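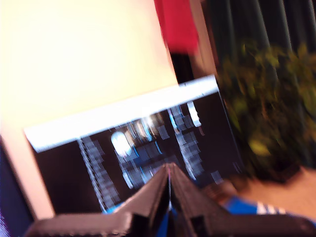

How a tall building stands up to the wind

Age group: 7 and over
Words in CAPITALS are explained at the end of the page.

A tall building has two main jobs. It must carry its own weight down to the ground, and it must resist the wind pushing on its sides. The first job is called carrying the vertical load. The second is called carrying the sideways load. In a low building, such as a house, the weight is usually the bigger problem. In a very tall building, the wind often decides what shape the structure will be.

Where the weight goes

Each floor of a tower rests on beams. The beams rest on columns, which stand one on top of another from the roof to the basement. A column near the top holds up only a few floors. A column near the bottom holds up all the floors above it, so it is made thicker or from stronger material.

Under the columns are the FOUNDATIONS. If the ground near the surface is soft clay, builders make deep holes and fill them with concrete and steel. These are called piles. They pass the weight to the deeper soil or rock, and they also grip the soil along their sides.

What the wind does

Wind is moving air, and air has weight. When it meets a wall it has to slow down and change direction, and as it does so it pushes on the wall. On the far side of the building the air pressure is lower, so the building is pulled from behind while it is pushed from the front.

Wind is usually faster higher up. Near the ground it is slowed by trees, houses and hills. If the speed of the wind doubles, the push does not double. It becomes four times as large.

There is a second effect. Air flowing past a tower can form spinning pools called VORTICES. They break away from one side, then the other, then the first side again. Each one gives the building a small sideways tug. If the tugs arrive in time with the natural swing of the tower, the swing grows, in the same way that a playground swing goes higher when it is pushed at the right moment.

The core

Most towers have a strong upright tube in the middle, called the CORE. It is often made of concrete. The lifts, the stairs and many of the pipes are inside it. The core works like the trunk of a tree. It is fixed firmly at the bottom and is stiff enough to stop the floors above from moving too far.
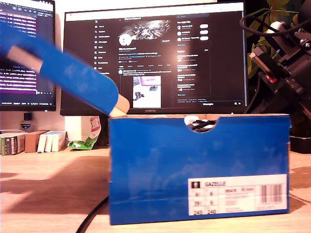 Some towers also have a stiff frame on the outside. This may be made of steel bars that cross each other to form triangles. A square made of four bars with loose corners can be pushed over into a leaning shape. A triangle cannot change its shape unless one of its bars bends, stretches or breaks.

Changing the shape

Engineers can also make the wind's work harder. Rounded corners let air slide past more smoothly than sharp ones. A tower that becomes narrower towards the top has less wall where the wind is fastest. A twisted tower stops the vortices from forming in the same rhythm all the way up.

To check the design, engineers build a small model and put it in a wind tunnel. At a scale of 1 to 300, each metre of the model stands for 300 metres of the real building. At a scale of 1 to 600, the same tower would be half that size. Streets and nearby buildings are modelled too, as they change the way the wind flows.

Is it meant to move?

Yes. All tall buildings sway a little. A building that could not bend at all would be very difficult to make. The limit is set partly by safety and partly by comfort, as people can feel sick if the sway is too quick. Some towers have a heavy weight near the top called a DAMPER. When the building moves one way, the weight lags behind, and this takes energy out of the swing.

Words to know

Core: the stiff upright tube inside a tower.
Damper: a device that reduces swaying.
Foundations: the parts below the ground that pass the weight to the soil or rock.
Vortices: spinning pools of air or water. One of them is a vortex.

Text by Muthoni Swai. Checked by Diane Thibodeau.
Last updated 2022-04-14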